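About Pradholm

Pradholm is a repair and parts shop for hand tools. We sell used and reconditioned tools, we fix the ones people bring in, and we keep a lending shelf for customers who need something for a weekend job. The shop is on the ground floor of the old Fortin building in Ukcombe.

How we started

Nathalie Desjardins opened the shop after working for years in the maintenance department at Fustton, a company that made commercial shelving. When Fustton closed its Ukcombe plant, the contents of the tool room were sold in one lot. Nathalie bought the lot, which came to 839 pieces, and spent the winter sorting it in her garage. Most of it was hand tools: drivers, wrenches, pliers, files, and punches. A good part of it needed work before anyone could use it.

She sold the first tools from a table at the Saturday market. People started bringing their own tools and asking if she could clean them up or find a missing part. After two seasons of that she rented the space we are in now.

Zubaida Jadoon joined the following year. She had run the stockroom for a plumbing supplier, and she set up the storage and labeling system we still use. She handles purchasing, the lending shelf, and the website. Nathalie runs the repair bench.

What we do

Repairs. We regrind screwdriver tips, replace handles, free up seized adjustable wrenches, and clean rust off almost anything made of steel. We do not repair power tools or anything with a battery. If a tool isn't worth the cost of the repair, we will tell you before we start.

Used tools. Everything we sell has been cleaned and checked at the bench. Prices are on the tags. We buy single tools and full boxes, and we will come out to look at a workshop clearance if it is within driving distance.

Lending. You can borrow up to 4 tools at a time for 8 days. There is no fee, but we do take a deposit, and you get it back when the tools come home. Please wipe them down first.

Loose parts. Springs, set screws, wooden handles, ferrules, jaw pads, and a lot of odd hardware we have pulled from tools past saving. Ask at the counter, because much of it isn't on display.

How the shop is laid out

The counter is just inside the front door, with the sale shelves along the wall to the left. The repair bench is behind the counter. Storage is at the back.

We keep our stock in bins. Each bin has a number and one kind of tool in it, and the same number is on the stock list. Slotted drivers are sorted by tip width, Phillips drivers by size. Handles and shafts waiting to be matched up are stored apart from finished tools, so that a half-done repair doesn't end up on the sale shelves. Zubaida is strict on this point, and it has saved us a lot of time. 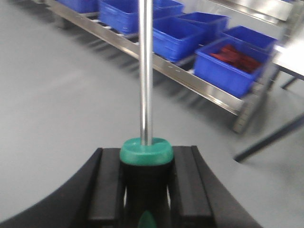
Screwdrivers are the largest part of what we sell and also the largest part of what we fix. They get used as chisels, pry bars, and paint stirrers, and the tips show it. A slotted tip can usually be reground several times before the shaft gets too short to be useful. A worn Phillips tip is harder to save, and we often suggest replacing the tool. Loose handles can be reset if the handle itself isn't split.

Our stock list currently has 3479 entries. It is updated at closing each day, so if you are making a long trip for one particular tool, call first and we will set it aside for you. We hold tools until the end of the next business day.

Visiting us

Parking is behind the building, off the alley. The back door is for deliveries only, so please walk around to the front. Heavy boxes can be unloaded at the curb, and one of us will come out with the cart.

Repairs can be dropped off any time we are open. Put your name and phone number on a tag (they are in a cup on the counter) and tie it to the tool. Small jobs are normally ready within the week. We call when the work is finished, and payment is due at pickup, by cash or card.

Page last updated July 29, 2026.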